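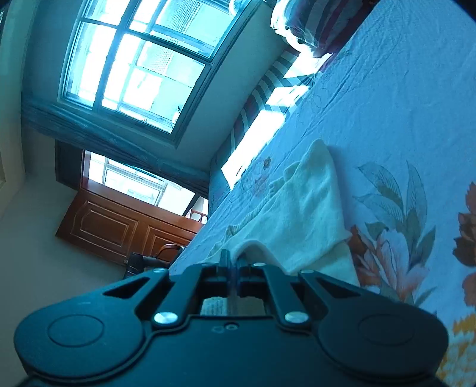
이번 보고는 Bitier 지원 과제의 봄 기간 진행 상황 가운데 방문 시연을 중심으로 정리한 것입니다. 시연은 5/11/22에 일반 주택의 침실에서 진행하였고, 과제 담당자인 Yaa Opoku가 현장 진행과 기록을 맡았습니다. 앞선 보고에서 말씀드린 대로 연구실 작업대가 아니라 실제 생활 공간에서 손잡이형 그리퍼 Collet으로 천을 다루는 작업을 보여 드리는 것이 목적이었습니다. 작업면은 파란 꽃무늬 시트를 씌운 침대였고, 연두색에 가까운 옅은 색 천은 접지 않고 구겨진 상태로 두었습니다. 이 천은 한쪽 가장자리에 골이 진 주름단이 있어 평평한 수건보다 잡을 위치를 정하기가 어렵습니다. 방문자들의 질문도 대부분 이 천에서 나왔습니다.

시연의 배경

과제의 큰 목표는 가정 내 세탁물 정리 동작을 사람이 손잡이형 그리퍼로 수행하고, 그 기록을 로봇 팔 학습에 쓸 수 있는지 확인하는 것입니다. 작년 계획서에는 방문 시연이 과제 말미에 한 번 들어 있었습니다. 중간 점검에서 Bitier 측이 결과물만 보는 것보다 기록하는 과정을 먼저 보고 싶다는 의견을 주셨고, 이에 따라 일정을 앞당겼습니다. 예산 항목 변경은 없었고 이동비 안에서 처리하였습니다.

장소를 정하는 데 생각보다 시간이 걸렸습니다. 처음에는 Romo 공동 작업실에 침대와 옷장을 들여 침실처럼 꾸미는 안을 검토하였습니다. 4월에 작업실을 답사해 보니 조명이 고르고 벽이 비어 있어 기록하기는 쉬웠지만, 실제 집에서 겪는 문제를 보여 드리기에는 맞지 않았습니다. 결국 가정집을 섭외하였고, Romo 작업실은 방문자 대기와 사후 토의 장소로만 사용하였습니다. 집주인과는 사용 범위, 시간, 기록 내용의 보관 기간을 적은 동의서를 주고받았습니다. 동의서 사본은 Drolaveo 사무실에 보관 중이며 요청하시면 보내 드리겠습니다.

참석 및 진행

방문자는 일곱 명이었습니다. Bitier 측 과제 관리 담당, 인근 돌봄 시설의 운영 담당, 그리고 장비 쪽에 관심을 보여 온 협력 업체 직원들이었습니다. 침실에 모두 들어가면 동작할 자리가 나오지 않아 두 조로 나누었습니다. 한 조가 침실에 있는 동안 다른 조는 거실에서 이전 기록을 보며 설명을 들었습니다. 조를 바꾸는 데 예상보다 시간이 더 들어서 뒤 조의 질의 시간이 줄었고, 남은 질문은 Romo로 옮긴 뒤에 받았습니다.

진행 순서는 다음과 같았습니다.

장비 점검과 안전 안내
진행자의 기본 동작 시연: 잡기, 들기, 옮기기, 펴기
구겨진 천 다루기
접힌 수건 다루기
방문자 직접 사용
기록 확인 및 질의

안전 안내에서는 손가락 끝과 링크 사이에 손을 넣지 말 것, 잡은 상태로 다른 사람에게 넘기지 말 것, 잡은 것을 놓은 뒤 장비를 내려놓을 것을 말씀드렸습니다. 다친 사람은 없었고 장비나 집 안 물건이 손상된 일도 없었습니다.

기본 동작은 Yaa Opoku가 먼저 하였습니다. 천을 잡을 때 손가락 끝을 시트 면에 너무 붙이면 시트까지 같이 집히고, 너무 띄우면 천의 윗부분만 스치고 지나갑니다. 이 차이를 말로 설명하기보다 같은 동작을 높이를 달리해 보여 드리는 쪽이 이해가 빨랐습니다. 협력 업체에서는 손가락 끝 재질을 바꾸면 해결되는 문제인지 물었습니다. 현재까지는 재질보다 접근 각도의 영향이 더 크다고 보고 있으나, 두 조건을 분리해 비교한 자료가 아직 없어서 그 자리에서는 확답을 드리지 않았습니다.

방문자 직접 사용

방문자 대부분이 직접 잡아 보기를 원하셨습니다. 계획서에는 희망자만 짧게 해 보는 것으로 되어 있었으나, 실제로는 이 순서가 가장 길어졌습니다. 관찰된 점을 적습니다.

처음 쓰는 분들은 손목을 먼저 돌리고 나서 다가가는 경향이 있었습니다. 저희 쪽 숙련자는 다가가면서 손목을 돌립니다. 앞의 방식은 동작이 끊기지만 나중에 구간을 나누기는 오히려 쉽습니다.

돌봄 시설 담당자는 무게를 지적하셨습니다. 짧게 쓸 때는 괜찮지만 침대 건너편까지 팔을 뻗은 채로 유지하면 팔꿈치에 부담이 온다고 하셨습니다. 이 의견은 내부에서도 나온 적이 있습니다. 손잡이 각도를 조정한 시제품은 설계만 끝났고 제작은 하지 않은 상태입니다.

방아쇠를 끝까지 당기지 않는 분도 있었습니다. 얇은 천은 그렇게 해도 잡히지만 두꺼운 천은 드는 도중에 빠집니다. 안내문에 이 내용이 없었으므로 추가하겠습니다.

왼손잡이인 분이 한 분 계셨습니다. 장비 몸체는 거의 좌우 대칭이라 잡는 데는 문제가 없었으나, 잠금 고리가 오른손 기준으로 달려 있어 풀 때 손을 바꾸어야 했습니다. 고리를 아래쪽으로 옮기는 것은 간단한 작업이라 바로 진행할 예정입니다.
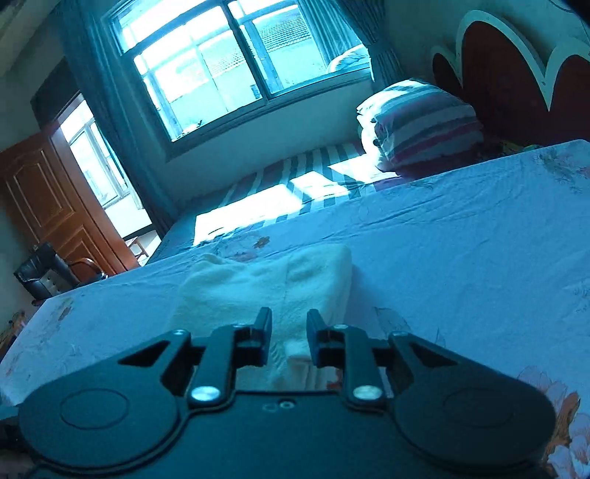
수건 순서는 구겨진 천 다음에 배치하였습니다. 잡을 가장자리가 분명한 물건과 그렇지 않은 물건의 차이를 이어서 보여 드리려는 구성이었습니다. 크림빛이 도는 흰 수건은 오른쪽 가장자리가 반듯하게 접혀 있는 반면 왼쪽으로는 접힌 부분이 몰려 있어서, 한 물건 안에서도 어느 쪽으로 다가가느냐에 따라 난도가 달라진다는 점을 설명하기에 좋았습니다. 그리퍼의 두 손가락 끝이 수건 바로 앞에 오도록 정면에서 접근하는 자세를 기본으로 하고, 방문자에게는 옆에서 들어가는 자세도 해 보시도록 하였습니다. 창 아래 벽 쪽에 놓인 줄무늬 담요에는 햇빛이 밝게 들어와 있었는데, 이 부분은 아래 조명 항목에서 다시 적습니다.

조명과 공간

가정집에서 기록할 때 가장 많이 걸리는 것이 조명입니다. 작업실에서는 커튼을 치고 조명을 고정하지만 집에서는 그렇게 하지 않았습니다. 창이 큰 방이라 햇빛이 드는 곳과 그늘진 곳의 밝기 차이가 컸고, 카메라의 자동 노출이 이를 따라가면서 화면 색이 푸른 쪽으로 치우친 기록이 나왔습니다. 천의 색이 실제와 다르게 남으면 나중에 물건 이름을 붙이는 사람이 판단을 망설이게 됩니다. 색 보정으로 어느 정도 되돌릴 수 있으나 하얗게 날아간 부분은 되살리지 못합니다.

노출을 수동으로 고정하는 방안과 기록 시작 전에 기준 색상표를 한 번 찍는 방안을 비교하고 있습니다. 앞의 방안은 방 안에서 방향을 바꿀 때 어두운 쪽이 지나치게 어두워집니다. 뒤의 방안은 장비를 건드리지 않아도 되지만 작업자가 빠뜨리기 쉽습니다. 다음 기간에 두 방안을 같은 방에서 번갈아 써 보고 하나를 고르겠습니다.

공간 면에서는 침대 옆 통로의 폭이 문제였습니다. 진행자와 방문자가 같은 쪽에 서면 팔꿈치가 부딪쳐서, 방문자에게 침대 발치로 이동해 달라고 여러 번 부탁드려야 했습니다. 의자는 옮기지 않고 그대로 두었습니다. 생활 공간을 비워 놓고 기록하면 과제의 취지와 멀어진다고 판단하였기 때문입니다. 다만 다음 시연에서는 방문자가 설 자리를 미리 정해 드리는 것이 좋겠습니다.

기록 현황

과제 시작부터 이번 시연까지 누적된 동작 기록은 779건입니다. 이 가운데 1차 검수를 통과한 것이 564건이고, 나머지는 재검수 대기이거나 제외된 기록입니다. 제외 사유는 손가락 끝이 화면에서 가려진 경우, 동작이 중간에 끊긴 경우, 위치 추적이 어긋난 경우로 나누어 적고 있습니다. 사유별 집계표는 재검수가 끝난 뒤에 드리겠습니다. 지금 드리면 대기 중인 기록 때문에 숫자가 다시 바뀝니다.

방문자가 직접 사용한 기록은 위 숫자에 넣지 않았습니다. 동의서에 학습용 사용이 포함되어 있지 않으므로 질의 시간에 확인용으로만 보고 삭제하였습니다. Bitier 측에서 비숙련자 기록도 가치가 있지 않겠느냐는 의견을 주셨고 저희도 같은 생각입니다. 별도 동의서를 마련해 다음 시연부터 적용하는 것을 제안드립니다. 문안은 Drolaveo에서 초안을 쓰고 Bitier 법무 검토를 받는 순서로 하면 될 것 같습니다.

위치 추적에 관해서 한 가지 덧붙입니다. 무늬가 있는 시트는 추적에 도움이 되는 편입니다. 작업실에서 쓰던 무늬 없는 회색 천 위에서는 추적이 어긋나는 일이 잦았습니다. 반대로 거울이나 유리처럼 비치는 면이 화면에 넓게 들어오면 위치가 잠깐 튀는 경우가 있습니다. 가정집에는 이런 면이 흔하므로 가리지 않고 기록하되, 튄 구간을 자동으로 표시하는 기능을 검수 도구에 넣고 있습니다. 표시 기능은 동작하지만 오탐이 많아 검수자가 꺼 놓고 쓰는 일이 있습니다. 기준값을 다시 잡아야 합니다.

질의 내용

Romo로 옮긴 뒤 나온 질문과 그때 드린 답변을 요약합니다.

사람이 손으로 하면 더 빠른데 왜 그리퍼로 하느냐는 질문이 있었습니다. 로봇 팔에 같은 모양의 그리퍼를 달 예정이고, 사람 손으로 한 동작은 손가락 수와 움직임이 달라 그대로 옮기기 어렵다고 답변드렸습니다.

로봇 팔 시연은 언제 볼 수 있느냐는 질문이 있었습니다. 현재 계획은 다음 기간 말입니다. 팔은 작업실에 설치되어 있으나 천을 다루는 동작은 아직 공개할 수준이 되지 않습니다. 단단한 물건을 옮기는 동작은 보여 드릴 수 있지만 과제 목표와 거리가 있어 이번에는 넣지 않았습니다.

돌봄 시설에서는 침대에 사람이 누워 있는 상태에서도 쓸 수 있는지 물으셨습니다. 현재 과제 범위에 없으며, 범위를 넓히려면 안전 기준부터 새로 정해야 한다고 말씀드렸습니다. 시설 쪽 관심은 시트 교환보다 수건과 환자복 정리에 있었습니다. 수건은 이미 대상 품목에 있고, 환자복은 끈이 달려 있어 별도로 검토가 필요합니다. 시설에서 헌 환자복을 빌려주실 수 있다고 하여 수령 방법을 협의하고 있습니다.

한 집에서 얻은 기록이 다른 집에서도 통하느냐는 질문도 있었습니다. 아직 답할 자료가 없습니다. 섭외한 집이 적고, 집마다 다룬 물건도 다릅니다. 같은 물건 묶음을 들고 여러 집을 도는 방식으로 다음 기간 계획을 바꾸었습니다.

미흡했던 점

예비 배터리를 Romo에 두고 와서 앞 조 시연이 끝난 뒤 충전을 기다려야 했습니다. 점검표에 예비 배터리 항목은 있었으나 출발 전에 확인하지 않았습니다. 점검표 확인자를 따로 두겠습니다.

거실에서 보여 드린 이전 기록에 자막이 없어, 설명하는 사람이 자리를 비우면 무엇을 하는 동작인지 알기 어려웠습니다. 자막을 넣은 판을 만들고 있습니다.

시작 시간 안내가 방문자마다 달랐습니다. 처음 보낸 메일과 수정 메일의 시간이 달랐고, 수정 메일을 받지 못한 분이 있었습니다. 저희 쪽 주소록 누락이 원인입니다.

다음 기간 계획

대기 중인 기록의 재검수를 마치고 사유별 집계표를 제출합니다.
잠금 고리 위치를 변경하고 손잡이 각도 시제품을 제작합니다.
노출 고정과 색상표 방식을 비교하여 기록 절차에 반영합니다.
동일 물건 묶음으로 새로운 가정집에서 기록합니다. 섭외는 진행 중이며 확정되는 대로 알려 드리겠습니다.
비숙련자 기록용 동의서 초안을 보냅니다.
로봇 팔로 수건을 잡아 옮기는 동작을 내부에서 점검하고, 공개 시연 여부는 그 결과를 보고 정합니다.

Bitier 측에 요청드리는 사항은 두 가지입니다. 하나는 위 동의서 초안의 법무 검토 담당자를 지정해 주시는 것이고, 다른 하나는 손잡이 시제품 제작비를 재료비 항목에서 집행해도 되는지 확인해 주시는 것입니다. 금액은 항목 잔액 안에 들어가며 견적서는 이미 받아 두었습니다. 업체의 견적 유효 기간이 길지 않으니 제작비 건은 먼저 회신해 주시면 감사하겠습니다.

작성: Yaa Opoku, Drolaveo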